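Buscar en el cuaderno Buscar Entradas anteriores

Cuaderno de taller, pinzas de mano
27 de marzo de 2020
Escribe: Florencia Retamal

Sigo sin creerme lo del juego en el dedo. Ivana dejó anotado ayer que la pinza derecha "cierra torcida" y que había que cambiar el dedo entero. Lo he desmontado esta mañana y el dedo está bien. Lo que tenía holgura era el cubo de marcadores, que va atornillado encima, y como la apertura la calculamos a partir del cubo, cualquier cosa que se mueva ahí sale en la gráfica como si fuera el dedo. Ya nos pasó en julio con la otra pareja y entonces sí cambiamos el dedo, para nada.

Estado al empezar:
- Pinza izquierda: cubo firme, caras limpias.
- Pinza derecha: cubo con giro apreciable a mano. Un tornillo flojo y otro con la cabeza comida. Alguien usó la llave que no era.
- Software de Pikton: sin avisos, lo cual no me tranquiliza. Tampoco avisó las otras veces.

Cambié los tornillos de la derecha por los de repuesto de Ledesma, con fijador flojo, del que se puede volver a quitar. Hadi quería el fuerte. Le dije que no: el día que haya que cambiar una cara impresa nos llevamos la rosca por delante. Quedamos en revisar el apriete cada 16 horas de uso y apuntarlo en la hoja, cosa que veremos si alguien hace.

Luego la comprobación de siempre, las dos pinzas adelantadas sobre el suelo, primero quietas y después abriendo y cerrando despacio. Tres pasadas. En la primera se perdió el marcador superior de la derecha un momento, en las otras dos no. No he tocado nada entre medias, así que no sé a qué atribuirlo. Baldur dice que son los reflejos del suelo pintado. Puede ser, pero también lo dijo cuando el problema era un cable.
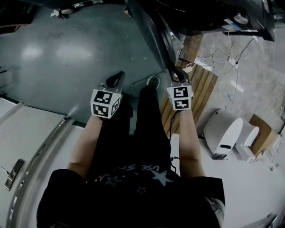

Comprobación con las dos pinzas adelantadas. El cable negro es el de la derecha.

Ese cable me gusta menos que el cubo. Cuelga suelto a lo largo del antebrazo, y un cable suelto acaba tirando del conector. Zinhle propone una brida a la altura de la muñeca. Yo probaría antes con velcro, porque con la brida la gente aprieta de más y luego la corta con lo primero que encuentra. Pendiente, sin dueño todavía.

Sobre el calibrado: el manual de Tiltberg dice que después de tocar los cubos basta con el procedimiento corto. He hecho el corto y después el largo, y no dan lo mismo. La diferencia en la derecha es de 3 mm con la pinza abierta del todo; cerrada, casi nada. Me quedo con el largo. Si alguien quiere defender el corto, que traiga números y no la página del manual.

Otra cosa, el suelo. Hay motas por toda la zona pintada de verde azulado y el aro pequeño sigue ahí, en medio de donde trabajamos. Las motas no afectan a la medida, pero al dejar las pinzas en el suelo se meten en la articulación. Barrer antes de cada sesión. Y el aro, a su caja cuando se acabe. También hay que ordenar los cables blancos que van a la regleta, en la parte de cemento; el día que alguien se enganche el pie perdemos más que una calibración.

Pendiente:
- Pedir 4 tornillos más a Ledesma. El de la cabeza comida, a la basura, no al cajón.
- Repetir la prueba con menos luz de techo, para darle la razón a Baldur o quitársela.
- Sujetar el cable de la derecha (¿Zinhle?).
- Preguntar a Pravatton si el cubo nuevo lleva pasador. Si solo lleva tornillos estaremos igual.

Añadido por la tarde: Hadi ha repetido el calibrado largo sin mirar mis valores y le sale lo mismo en la izquierda y casi lo mismo en la derecha. Ese "casi" lo quiero ver otra vez mañana, en frío, antes de dar la pinza por buena. Mientras tanto lleva cinta amarilla en la caja y no sale del taller.

Contacto: cuaderno de taller, extensión interna | © 2020 Taller de pinzas | Volver arriba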